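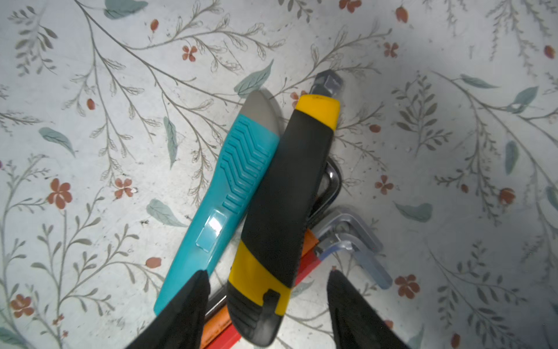

Workshop Tips I No Longer Believe

Every February the same list goes around, and every February I get mail asking whether any of it works. Mostly no.

Start with pencil graphite in a sticky lock. Fine, it helps. But so does the dry lube that costs next to nothing, and you don't get gray fingers for a week.

Rice in the toolbox to stop rust. I tried it over a damp winter in my garage with a jar of rice in one drawer and nothing in the next. Both drawers rusted. The rice got bugs. Silica packets did a bit better, if you dry them out now and then, but a wipe of light oil beat everything.

Snapping blades early is one I do believe. A dull blade wanders, and people push harder — that's how you get cut. Wrap the old piece in tape before it goes in the trash.
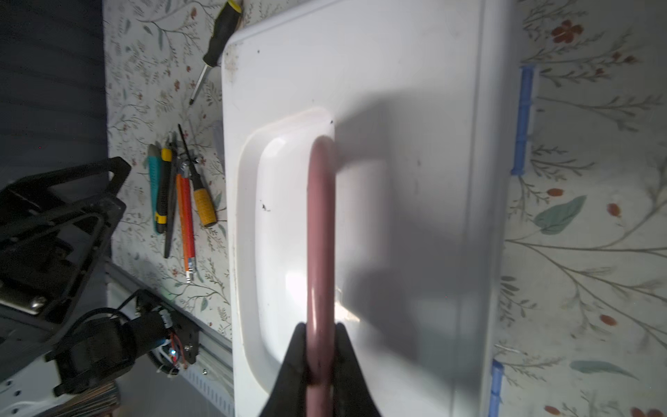
Then there's the storage advice. Mireille Twal wrote in to say she sorts her screws into 41 labeled jars. Good for her. I have two bins, long and short, and I find what I need in under a minute.

Vinegar on rusty pliers works if you leave them overnight, rinse well and oil them right away. Skip the rinse and they'll be orange again by lunch.

As for Kassab's trick of rubbing candle wax on a saw, I'd say maybe. It felt smoother for around 20 strokes. After that I couldn't tell.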